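**Tuesday, kitting bench / yellow rack**

Started late, compressor line was being bled till 9:40. Goal for the day: get the foam trays off the yellow rack and into some kind of order before the Brovano order gets picked. Count on the sheet says 143 trays in stock. Sheet is from August and I don't trust it.

Trays are the black foam ones, shoe-shaped. Supplier is Saha now, used to be Skorkham. Old Skorkham ones are a hair tighter at the heel end, you feel it when you press a part in. No marking on either. Need to ask Montserrat Paredes if we still want both or if the Skorkham lot can go to packing filler.

Top shelf = trays only, one row, gap between so you can get fingers under the edge. Tried stacking them last week, bad idea, the foam grabs and you lift two at once. Keeping single row even though it wastes space.
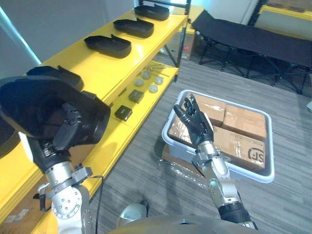
Lower shelf still the mixed shelf. White discs, the little dark blocks, thin rods. Wants dividers. I said this last month too. Discs roll if you bump the upright, so either a lip on the front or a shallow box. Rods should go lengthwise at the back and stay there!!

White plastic bin stays by the rack for now. Labeled it RETURNS in pencil, then Pallo's driver asked if it was scrap, so needs a propper label. Not scrap.

Tray check, what I do:

- flex once end to end, look for tears at the narrow part
- thumb in the cavity, should spring back
- wipe w/ dry cloth, no solvent (solvent eats it, see the ruined ones from spring)
- back on the shelf, same direction as the rest

Rejected 5 before lunch. All tears, all same spot. Probably from people pulling the part out by the toe end. Pull from the heel.

Brovano want 1,000 by end of month, one tray per kit. Stock plus whats on order doesn't get there, whoever reads this first call Saha. Last PO number ended 3,908 or the qty was 3,908, can't read my own writing. Check with office.

Cardboard under the rack: leave it til the labels have been copied down, then flatten.

To do
- dividers, lower shelf
- bin label
- recount trays, both suppliers separatly
- ask M.P. re Skorkham lot

Stopped 4:15, rest of the recount tomorow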